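*June 29, 2023*

I'd been wanting to talk to Shirley Pickering about laundry for months (yes, laundry, stay with me) and when she finally had a free morning I drove over to Kedomside with a bag of muffins and my own worst fitted sheet. She taught sewing there for 17 years and now she runs the linen room at the guest house, so this is a woman who has folded a lot of cotton.

She had the kettle on before I got my shoes off. I asked her what people get wrong and she didn't even let me finish.

"They wait," she said. "They let it sit in the basket till it's time to make the bed, and then they're mad at the iron."

Shirley doesn't iron much. She shakes each piece out hard, twice, by the short edge, and then lays it flat and smooths from the middle with her forearms - her forearms, not her hands! I tried it and felt like I was rolling out pie dough. "You've got more arm than palm," she told me. "Use it."

The guest house has 4 bedrooms and she keeps a color for each one, an idea she got from Jintana Saengthong, who had the job before her. Jintana used to pin a scrap of the right fabric to every shelf. Shirley kept the scraps up and they're still there, a bit faded. "If I'm sick, Ghazal comes in and she doesn't have to call me," she said. I asked if Ghazal folds the same way and got a very long look over the mug.

We did my fitted sheet next. I won't pretend I can explain it. There's a corner tucked into a corner, then you flip something, and she did it in the time it took me to find the label. 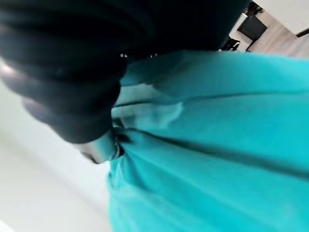

Color was what I really wanted to get into, because my own linen closet is white, white and sort of white. Shirley thinks white is for hotels with a big laundry budget. She likes something strong that you can spot from the hallway, and she went on for a good while about dye lots and how two blues bought a year apart will never sit nicely together. A bright turquoise like this one suits her fine, even all rumpled, with the folds going pale along the tops and deep down in the creases. "You can see what the cloth is doing," she said. "On white I'm guessing."

Then she wanted to know what I was paying for detergent, and I told her, and we had to have another muffin.

She's restocking the shelves in October and says I can come help if I bring my own sheets, already shaken out.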